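Shoe Drop-Off & Swap – Your Questions

Last updated Aug 31, 2025

Quick answers for the Hivavby shoe swap. Typed this up between sorting shifts so it's a bit rough. If yours isn't covered, ask at the desk or email Halldóra Bisgaard.

What do you take?

Sneakers, sandals, rain boots, school shoes, slippers with a real sole. Kids' and adult. Canvas is great, leather is great. Pairs only please. 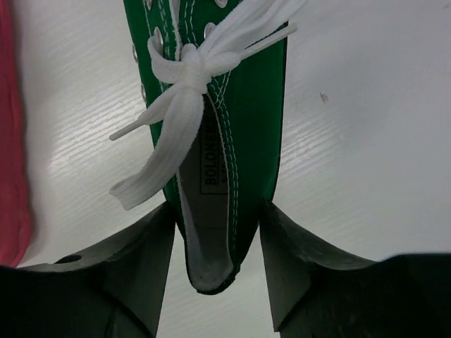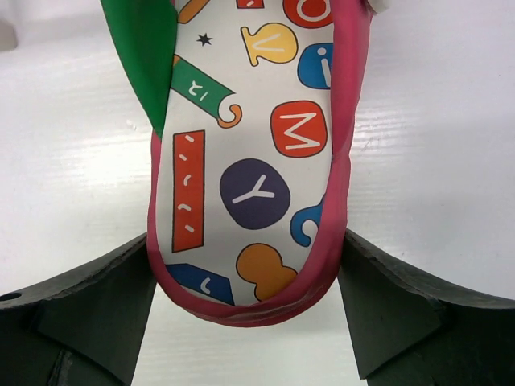
What don't you take?

Single shoes. Ski boots. Skates (try Drurkell, they have a skate rack). Anything with a hole through the sole, anything moldy. Worn is fine – worn out is not.

Do I need to clean them first?

Yes. Knock the dirt off, wipe the outside, shake out the sand. We had 80 pairs last October that came in caked with mud and it ate a whole evening.

How do I clean canvas?

Old toothbrush, dish soap, cool water. Go easy around the eyelets. Stuff with paper, air dry away from the heater. Don't put them in the dryer, the glue lets go.

Laces in or out?

In, and tied. A loose bow is enough. Frayed is OK if the plastic tips are still on, otherwise a kid can't get them back through the eyelets. If a lace is shot, pull it and drop the shoes off without – we keep spares in white and black.

What about insoles?

Leave them in if they're clean. Printed ones in the kids' sizes go fast, so don't toss them just because the picture has faded a little. If they smell, take them out and tell us, we'll tag the pair "needs insole".

How do I keep a pair together?

Tie the laces to each other or use a rubber band around both. No laces, no band? Put them in a bag. Please no tape, it pulls the color off.

There's no size on mine. Now what?

Happens constantly with little kids' shoes, the number rubs off first. Measure the insole heel to toe and write it on a sticky note. Inches or centimeters, just say which.

Should I cut off tags and pull tabs?

No. Sewn-in tags stay. Price stickers and name labels, peel off if you can. Name written in marker is fine, we cover it.

How does the swap part work?

One pair in, one token out. One token, one pair off the shelf. Tokens don't expire. Kids' tokens work on adult shoes and teh other way round.

I have nothing to bring. Can I still come?

Yes. Ask for a token at the desk, no form, no questions.

Can I try them on?

Please do. Bench is by the shelves. Bring socks. For toddlers, try this – take the insole out and stand the kid on it. You want a thumb's width in front of the big toe. Much easier than poking at the toe of the shoe while they wriggle. (Glued-in insoles, skip it, don't rip them out.)

Can I reserve a pair?

No, sorry. Tried it, was a mess.

How many shoes go through here?

1,823 pairs since we opened, 686 of those kids'. We need more in toddler sizes and always more in kids' 13. If you've got a 13 in the closet, bring it!

What happens to pairs no one picks?

They stay out for two swaps, then go in the Prasus bin. Really tired ones we cut up for laces and insoles.

Where do I leave them if you're closed?

Blue bin by the side door on the Trevor side. Not on the step, they get rained on. Lid sticks, push down and then up.

Can I drop off a big load?

Anything over three bags, email first so theres somebody to help carry. We can't pick up.

Can my kid help sort?

Sure, if you stay with them. Matching pairs and tying bows is a good job for ages six and up.

I picked up two different sizes by mistake. Help?

Bring both back, any open hour. The other half is probably still on the shelf.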